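Dastby Ferry & Rail Pass: FAQ

Is the ferry leg included?
Yes. One pass covers the Dastby to Raklow ferry and the return train. Check-in closes 60 minutes before sailing.

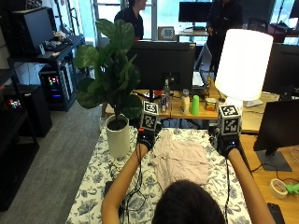

Table with floral cloth.

Can I change my travel date?
Up to 2 times, free of charge. No changes in February.

Comments

Does the pass cover bikes on the train? Mine was $9 extra at Raklow.

Check-in time is for vehicles too, fyi.

Related
Jin Harbour day cruise
Raklow station parking

© Prondent Travel Centre | Contact | Back to top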